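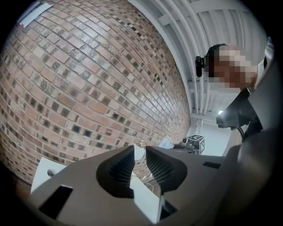 Dretside HG-2 Hand-Held Gripper, Data Capture Kit

Product code 3256
Manufacturer: Dretside
Availability: in stock, ships from Soltiddale

Overview

The HG-2 is a hand-held parallel gripper for recording manipulation demonstrations without a robot arm. The operator holds the tool, closes the fingers on the object with a trigger, and records wrist-view video together with finger opening. The same finger geometry is offered on the Rerner flange adapter, so a policy trained on hand-held data can be run on an arm with matching contact surfaces.

The kit is sold singly or as a bimanual pair. Each tool is calibrated before dispatch and supplied with its own calibration file, matched to the serial number on the housing. Files are not interchangeable between tools.

What is in the kit

Gripper housing, grey, with wide-angle camera mount
Two soft finger pads, textured, fitted
One spare set of finger pads
Side bracket for accessories
USB-C cable, 2000 mm
Printed fiducial marker sheet and one marker block
Hex key, 2.5 mm
Calibration file (download)

The camera, head-mounted viewer and host computer are not included. The mount accepts most action cameras with a standard two-prong base.

Specifications

Mass, without camera: 800 g
Finger opening encoder: magnetic, absolute
Encoder sample rate: 200 Hz
Interface: USB 2.0, serial over USB
Supply: 5 V from host
Operating temperature: 5 to 40 °C
Host software: Linux; Windows build in beta

Finger pads

Pads are moulded in a soft elastomer with a fine grid texture on the contact face. They are a consumable item. Replace both pads together when the grid has worn smooth at the tip, or when a pad no longer returns to its moulded shape. Pads should be cleaned with isopropyl alcohol on a lint-free cloth. Acetone will damage the elastomer and voids the warranty on the fingers.

Replacement pads are sold in boxes of 16.

Setting up a recording area

Place the marker block on a flat, non-reflective surface within view of the gripper camera at the start of each take. The tracking software uses it to establish scale and the direction of gravity. Once the map is built the block may leave the field of view, although drift is lower if it is revisited.

Visual tracking depends on fixed background texture. Brick, shelving and printed material track well. Plain painted walls and ceilings do not, and a take recorded facing one for more than a few seconds may be rejected at the alignment stage. Lock the camera exposure where the room has mixed daylight and artificial light.

Route the cable over the forearm. A cable that hangs in front of the lens will be treated as part of the map.

Known limitations

Firmware earlier than the April release reports finger opening with a fixed offset after a hot reconnect. Update before first use. Bimanual recordings require both tools on the same host; synchronisation across two computers is not supported.

Warranty and support

12 months on the housing and encoder. Pads and cables are excluded. Repairs in Australia and New Zealand are handled by Makhubela. Technical enquiries, including requests for centre-to-centre mounting drawings, go to Nassoro Khaemba in applications engineering.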